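사무실 책상 배선 정리, 그로밋 위치 질문 (사진 2장)

게시판: 작업환경/가구 > 배선
조회 3047

grommet80
회색 상판 책상을 쓰는 공용 사무 공간의 배선을 다시 잡으려고 합니다. 상판에 원형 배선 구멍이 있는데 위치가 상판 끝 쪽입니다. 바닥에는 케이블이 지나가고, 간식 박스를 올려둔 흰 테이블과 둥근 테이블은 현 위치를 유지해야 합니다. 현장 사진 첨부합니다.

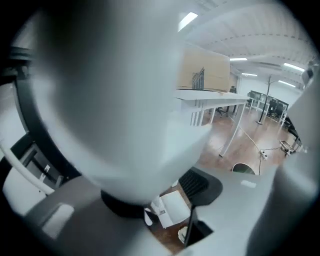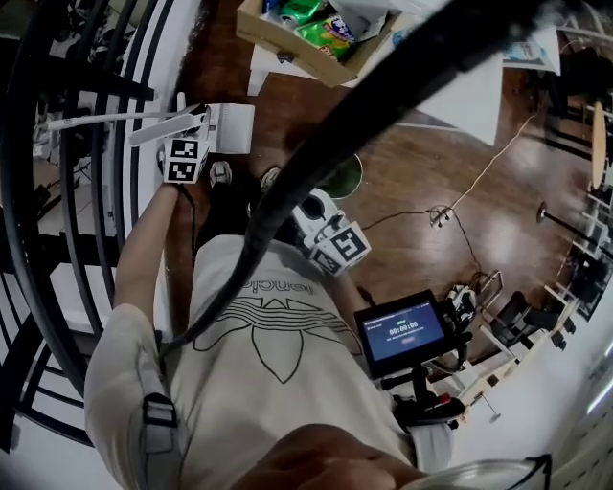

질문 내용
1) 멀티탭을 상판 하부에 고정할지, 바닥에 둘지
2) 바닥을 지나는 흰색 케이블을 덮개로 처리할지, 벽 쪽으로 우회할지
3) 철제 다리에 케이블을 묶어도 되는지

벽을 따라 잰 우회 거리는 167cm입니다. 덮개는 Grirden 제품을 검토 중입니다.

댓글 7

선반나사
1번은 하부 고정이 맞습니다. 바닥에 두면 청소할 때마다 플러그가 당겨집니다. 트레이는 Kutano 철망형을 3년째 쓰고 있고 처짐은 없습니다. 나사 길이는 상판 두께보다 짧은 것으로 고르세요.

mm단위
하부 고정에는 반대합니다. 공용 공간이면 배치가 바뀔 때마다 나사를 풀어야 합니다. 책상 뒤 바닥에 멀티탭 박스를 두고 전원선 하나만 구멍으로 올리는 편이 유지보수가 쉽습니다. 사진에 메시 등판 의자 같은 것이 보이는데, 의자가 드나드는 쪽 하부에 트레이를 달면 무릎이나 팔걸이가 걸릴 수 있습니다.

선반나사
트레이는 뒤쪽 모서리에 붙이는 겁니다. 깊이 100mm짜리면 무릎 간섭은 없습니다. 배치 변경이 잦으면 클램프형을 쓰면 됩니다.

mm단위
클램프형은 상판 뒤에 물릴 공간이 있어야 합니다. 벽에 붙인 책상이면 그만큼 앞으로 나옵니다. 벽과의 간격부터 확인해야 합니다.

절연테이프
2번은 우회 권장합니다. 두 번째 사진처럼 진한 갈색 마루에 흰 케이블이면 눈에 띄기는 하지만, 발이 걸리는 것은 색과 별개입니다. 덮개를 써도 턱이 생기고, 바퀴 의자가 넘어다니면 양면테이프부터 떨어집니다. 167cm면 케이블 3m로 충분합니다. 여유분은 작게 감지 말고 벽 쪽에 느슨하게 두세요.

grommet80
벽과 책상 사이는 확인해 보겠습니다. 덮개 턱은 생각하지 못했습니다. Grirden 제품 높이를 아시는 분 있습니까?

Flalus_user
Grirden은 안 써봤습니다. Flalus 반원형은 써봤는데 문 앞에 깔았다가 문 하단이 닿아서 철거했습니다. 3번은 벨크로로만 묶으세요. 케이블타이를 꽉 조이면 피복이 눌립니다. 모서리가 날카로운 다리면 보호 튜브를 먼저 씌우고요.

grommet80 (2월 6일 추가)
벽 간격을 재 보니 클램프를 물릴 수 있어서 클램프형 트레이로 주문했습니다. 바닥 케이블은 벽 쪽으로 우회합니다. 그로밋 캡은 Rivadeneira 것을 보고 있는데 구멍 지름을 아직 못 쟀습니다.

mm단위
지름은 상판 윗면이 아니라 구멍 안쪽에서 재세요. 기존 테두리 링이 있으면 빼고 재야 합니다.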